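Labeling grasp points on folded denim – Garnik notes, part 2
Updated Sat 24 February

Quick writeup, I keep getting asked. Goal is to turn hand-held gripper clips of bed folding into grasp labels a policy can train on. Assumes you did part 1 and your clips are already in Podero. If not go do that first, none of the below works on raw files.

What you need
A Podero project with synced gripper width
The Ponik label tool, December build or newer (older one drops the last label on save)
Coffee

Step 1. Find contact
Scrub until both fingertips are down on the cloth. Mark that as contact. Not when the fingers close – that comes later and the width signal gets it for you. On a busy duvet like the floral one I go by the fingertips only, the fabric edges smear too much when the hand is moving. 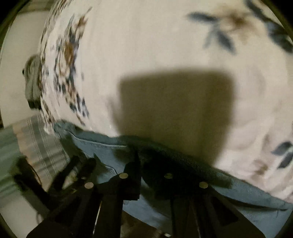
Step 2. Mask the shadow
Big soft shadow in the middle of a white bed = your segmenter will call it cloth. Ours did, every time. Run the Henriques filter before segmentation, window at 27, leave the rest on default. Check the mask by eye where shadow meets dark denim, it likes to eat the hem there. If it does, drop the window to 8 and rerun just that clip.

Do not try to fix this by brightening everything. Tried it. You lose the creases and then step 3 is hopeless.

Step 3. Pick a reference line
Every grasp label needs a line on the garment to hang off, otherwise the coordinates mean nothing once the cloth moves. Seam, hem, fold edge, in that order of preference. 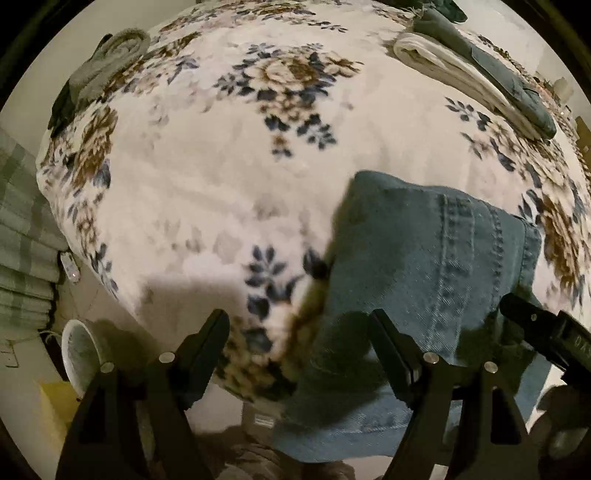 Label offsets are stored relative to the reference line, so pick one you can follow for the whole clip and stick with it. Folds come and go, stitching stays put on the fabric. The double row of darker stitching running down the light blue denim is about as good as it gets: long, clear, and close enough to the fingertip pressing on the cloth that the offset stays small. Click both ends, tool snaps the rest. If it snaps to a print on the blanket insted (navy leaves are bad for this), undo and click closer together.

No stitching visible? Use the hem and set confidence to low. Don't guess a seam.

Step 4. Tag the background
Boring but do it. One tag per bed covering – floral, plain, dotted, striped. We split train and test by this tag, and the first time we skipped it the test score looked great for a week. It was memorizing blankets.

If there's more than one pattern showing, tag the one under the garment. Borders don't count.

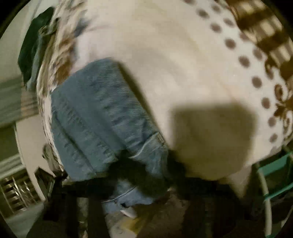
Denim on the cream cloth, polka-dot border off to the right. Tagged plain.

Step 5. Export and train
Export at 200 labels minimum, less than that and the offset head just learns the mean. We run 1000 steps warmup with the image encoder frozen, then unfreeze. Learning rate is in the config, leave it alone the first time.

Result so far: offsets from a stitching line transfer to new bed coverings much better then offsets from a fold. Hem is in between. Haven't tried knits yet.

Known problems
Save twice before closing Ponik
Very dark folds still get masked as shadow sometimes, fix by hand
Undo after a snap also undoes the contact mark, so check step 1 again

Part 3 will be the release labels. Need to finish them first.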